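4.2 Collecting the demonstrations

Claims about data scale in this area are usually made before anyone has looked at the data. We tried to look. Our set holds 890 demonstrations recorded with the hand-held gripper, of which 682 were kept after screening. Kerubo Urio did the first screening pass alone, and a second reader went over the rejects in March. The two readers disagreed more often than we would like, mostly over where a demonstration should be taken to begin.

That question matters more than it sounds. The Plenis recording protocol tells the operator to start with the gripper open and the work surface in view. It does not say how far away the object should be, or whether it needs to be in view at all. Our operators read this in different ways. Some began within reach of the object, while others began well back, so that the early part of the recording holds mostly table. Figure 3 shows a view with the fingers apart and nothing between them, and the base of a desk lamp at the far side of a white tabletop.

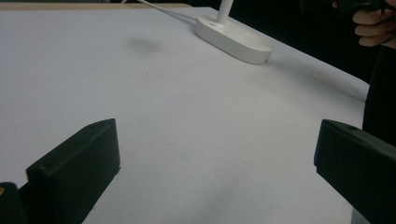 Figure 3. View from the gripper camera over a white tabletop, fingers open. A person's hand holding a black device is partly visible at upper right.

Whether such stretches help a policy is an open matter. Kalinowski argues that they teach the approach, and that cutting them leaves a model that only works from close up. We are not convinced. In our own trials with the Basar controller, a policy trained on trimmed recordings did no worse from the far starting positions than one trained on the full length. The test was small and used 2 tables, so we would not lean on it heavily. We would lean even less on the opposite claim, for which we have found no test at all.

A second worry is plain surfaces. White objects on white tables give the tracker little to hold on to, and soft shadows may be picked up as if they were edges. The Gronetti tracker reports a confidence score for each recording, but in our hands the score stayed high in several cases where the estimated path had plainly drifted. We therefore stopped using it as a filter and checked the paths by eye. This was slow, and we cannot say how well it would carry over to a larger set.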